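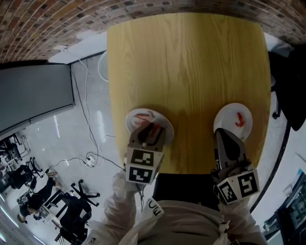

Two white plates, something red on each.

Blog > Eating > Leftovers

Posts Recipes Complaints About Archive

The case against the small container

I own 40 plastic containers and 20 lids, and the lids belong to a different family of containers, one I must have lived with briefly in February. I know the numbers because I emptied the cupboard onto the kitchen floor last weekend, which is how a person spends a Saturday once she has decided to get serious about leftovers.

I grew up in a house where leftovers were a moral category. You ate them or you were the sort of person who didn't. My mother could keep half a roast onion going until Thursday. I inherited the guilt and none of the follow-through, so what I do is put three spoonfuls of rice in a tub, place it at the back of the fridge with real tenderness, and throw it out nine days later wearing the face of someone at a funeral for a distant cousin.

Chantelle Sithole, who shares a fence and most of my opinions, says the tub is the problem. Once food goes in a tub you've dealt with it, as far as your brain is concerned. She keeps hers in the bowl it was served in, with a saucer on top, at eye level, where it can look at her. 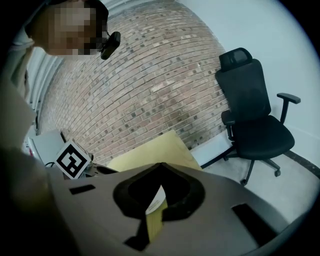

I tried the saucer method for two weeks and it does work, if by work you mean I ate cold lentils standing up at eleven at night so I could have my bowl back. I have four bowls. By Wednesday three of them were in the fridge and I was having cereal out of a measuring jug.

Then there's the labeling crowd. Siebe Verbruggen sent me a link to a set of reusable labels from Sundley, with a little pen, and I bought it, of course I did. The pen is lovely. I now have a tub marked SOUP 3RD, and I would like to know the third what. Third of the month? Third attempt? It tasted like a third attempt.

Restaurants make it worse. You can't leave half a plate of noodles in front of a waiter without being offered a box, and you can't refuse the box without looking like you hated the noodles. So home it comes, on the bus, warm on your knees, smelling up the 467. I have carried things home that I didn't enjoy the first time. I've carried bread home.
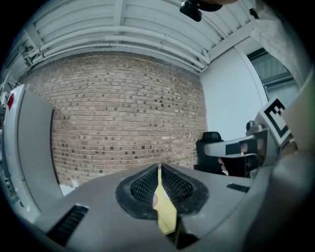 What I've settled on, for now, is cooking less. I resisted this for years on the grounds that it was too obvious. One cup of rice instead of two. If a guest is still hungry there's toast, and Panagiotis Lambrakis has told me to my face that the toast was the best part of the evening, so I've decided to hear that as praise.

The spare containers are in a bag by the front door. Over half of them have no lid. If you're nearby and have some lids that don't fit anything, please write.

Last updated Fri 9 August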